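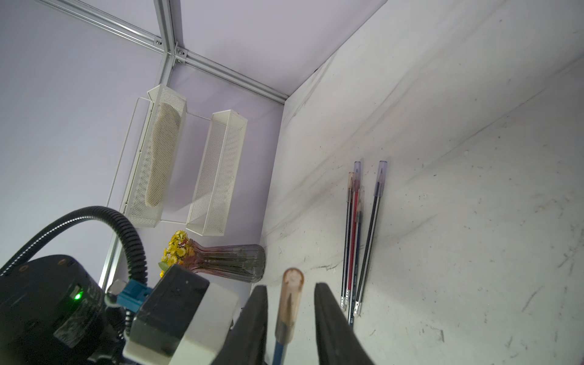 4.2 Caps, and what people do with them

I came into this project thinking about pencils and left it thinking about pencil caps. When Piret Pärn and I drew up the first interview guide at Holden, caps weren't even on it. We asked people how they sharpened, where they kept their pencils, when they threw one out. Then the diaries came back from Grarnerville and the caps were everywhere! People wrote about losing them, chewing them, swapping them with a sister, fishing them out of the bottom of a bag. So we went back and coded all 185 diaries again with caps as their own category, and this section is what came out of that. The kind I mean is the small see-through cap that slides over the sharpened end, like the tan and lavender ones on the striped and red pencils in Figure 3, and it's worth noticing how little the cap color has to do with the barrel color. A tan cap sits on a dark blue pencil, a lavender one on a red. Our diarists had a lot to say about this kind of thing. A few of them matched caps to barrels very carefully, but most took whichever cap was closest, and several told us they'd never thought about it until we asked (which is a hazard of asking, I know).

Figure 3. Capped pencils on a white tabletop.

The see-through part matters more than I expected. In the 77 diaries that mention caps at all, the word that keeps turning up next to "cap" is "check." You check whether the point is still there. With an opaque cap you have to pull it off to find out, and pulling it off is exactly when people said the lead snapped. Nhyira Yakubu, who did the second round of coding with me, called these entries "peeks," and the name stuck, so that's what they are in Table 5. Peeks happen before class, before a drawing session, sometimes in the evening when the bag gets packed for the next day.

We also saw a split I'm still not sure how to read. People who kept pencils loose on a desk used caps less than people who carried them, as you'd guess, but the ones who did cap at the desk were very devoted to it. One of them wrote that an uncapped pencil "looks like it's waiting for something." I have no code for that. Nazareno Piras wanted to file it under tidiness and Vittoria Grasso wanted it under protection, and we went back and forth for most of February before giving it both.

Shortness came up too. As a pencil gets used down, the cap takes up a bigger share of it, and six diarists said they moved the cap to the other end while writing, to make the stub long enough to hold. We hadn't planned for caps as extenders, and the Monti scale we borrowed for measuring wear has no place to put them, so those entries are reported separately in 4.3.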